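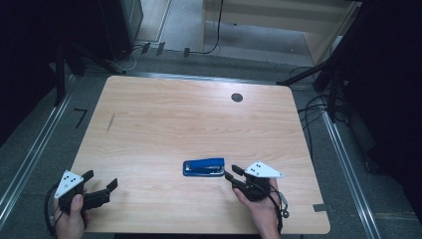 Fig. 1. Blue stapler on the table.

Section 2. Replacing the door rope on the Keltov 3000

Okay, so your stove is burning through wood like crazy and you can't get it to slow down, even with the air control shut. Nine times out of ten that's the door rope. I've done mine plenty of times now and it's an easy job, just a messy one. The shop in Darkevville quoted me $179 to do it, and I'd sooner spend that on firewood!

Before you start: the stove has to be stone cold. I mean a full day with no fire in it. Ash can hide live coals a lot longer than you'd think, so empty the ash pan into a metal bucket with a lid and put the bucket outside, away from the deck.

1. Open the door all the way and lift it straight up off the hinge pins. It's heavier than it looks. Lay it face down on an old towel so you don't scratch the glass.

2. Grab one end of the old rope and pull. Sometimes it comes out in one long piece (very satisfying) and sometimes it comes out in crumbs. Keep a piece if you can, so you can match the thickness at the store.

3. Scrape the old cement out of the channel with a flathead screwdriver, then go over it with a wire brush. Wear a dust mask for this part. If the stove is really old and you don't know what the rope is made of, stop and get it tested first.

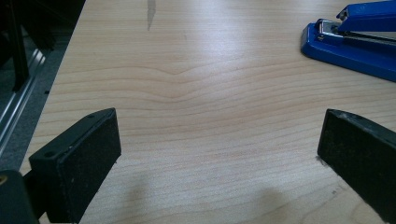 4. Lay the new rope in the channel dry, with no cement, and start in the middle of the hinge side. Don't pull it tight! Stretched rope gets skinny and won't seal. Push it in with your thumbs as you go and then look along each side of the door. You want it straight. If it sags in one wide, shallow dip, like the grain does near the middle of that tabletop, take that side out and lay it again. Cut it a little long and trim it at the end.

5. Pull the rope back out, run a thin bead of stove cement along the bottom of the channel, and put the rope back in. I use the Werkthorpe stuff in the squeeze tube. Thin is the key word, too much will soak up into the rope and turn it hard as a rock.

6. Butt the two ends together. Don't overlap them, or the door won't latch. 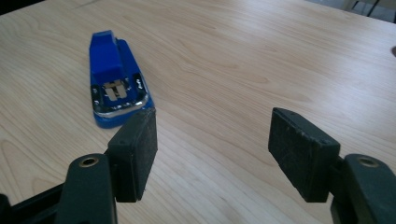
Eftychia Manolakis wrote to me after trying this and said her ends kept fraying before she could get them together. What fixed it for her was wrapping a bit of masking tape around the rope, cutting through the middle of the tape, and peeling it off once the rope was in the cement. I've done it her way ever since.

7. Hang the door back on its pins, put a sheet of wax paper over the rope so it doesn't stick to the stove, and latch it. Leave it overnight.

8. Next day, take out the wax paper and do the dollar bill test. Shut the door on a bill and tug. It should drag. Go all the way around, corners too.

Note: if the bill slides out only on the latch side, your rope is probably fine and the latch needs adjusting. Loosen the locknut, give the catch a quarter turn in, and test again.

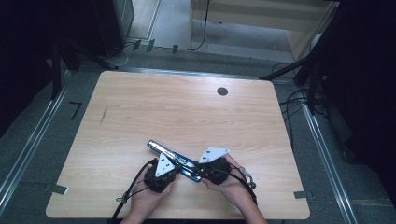

If it's loose on the hinge side too, the rope is likely too thin. Lazaridis carries a couple of sizes, so take in the piece you saved from step 2.

9. Make the first fire a small one, kindling only. You'll smell the cement curing, so crack a window. Let the stove cool down completely before you build a real fire.

Caution: never try to adjust the latch with a fire going. The handle gets hotter than you expect, and an open door can throw sparks on the rug.

Updated 6/26/26. I took out the bit about the old latch.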